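The laundry test, again

Every few months somebody sends me a link and asks if I've changed my mind. The last one came with three exclamation points and a headline saying the home robot had "solved folding." I watched it twice. A towel got folded. It was a square towel, laid flat on a bare table, and the clip ran at 4 times normal speed, which was printed in the corner in letters you'd want your glasses for.

I have been writing about this since my dishwasher column days and my position is still that machines can't do chores. They can do pieces of chores. A chore is the whole miserable thing, from the heap on the bed to the drawer that won't close, and the heap is the part that never makes it into the video.

What has changed is how people are going about it. The approach I keep running into now has a person doing the work with grippers held in their own hands, so the motions can be recorded and some robot can learn from them later. I find this more interesting than the towel clips, and I also think it tells you where things stand.
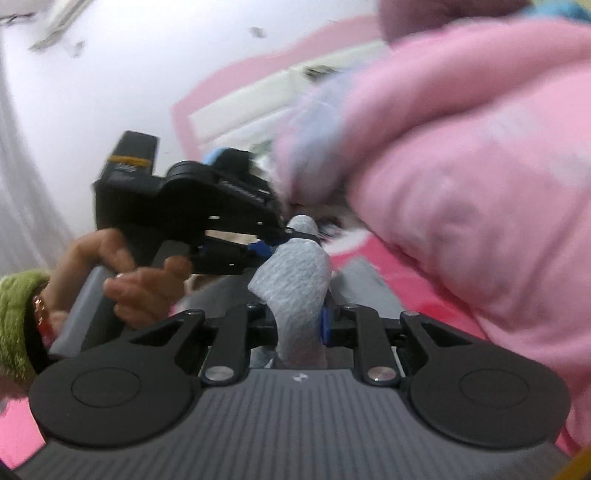

Posted by Herman Menon
Thursday, February 26, 2026
Filed under: Chores, Machines, Complaints

So, two grippers on one piece of gray fuzzy fabric, and a lot of pink fabric piled up right next to it. A human hand is on one of the tools. The human is the one who knows which bit of cloth to go for, and that has been my argument all along.

Pick up a sock. You didn't think about where the opening was. You probably did it by feel while looking at the TV. Cloth has no shape of its own – it has whatever shape it fell into – and every item in a heap is partly hiding another one. I don't see how you get from a pair of jaws to my mother-in-law's fitted sheets, and I say that as a person who can't fold fitted sheets either.

My friend Nabila Harahap disagrees with me. She worked on the packing line at Vistudton until November and says they had an arm there that handled boxes all day without trouble. Fine. Boxes. The same line had a bin for soft goods, and she and two other people did the soft goods by hand on every shift. She tells this as a story about progress. I hear it the other way.

She also says I'm moving the goalposts, and she may have a point. Ten years ago I'd have said a machine would never pinch a loose piece of cloth and hang on to it. I have seen enough of that by now to drop the "never."

But the prices! Bivik, the one everybody forwards me, wants 3000 dollars as a deposit. A deposit, for something that according to its own page will "assist with" laundry. My washer assists with laundry. It cost me 722 dollars delivered and they took the old one away.

I'll fold my own for now. If one of these companies wants to bring a machine over and turn it loose on a Sunday heap, unsorted, at normal speed, I'll write up whatever happens and I'll try to be fair.

Comments are open until the weekend. Please don't send me the towel.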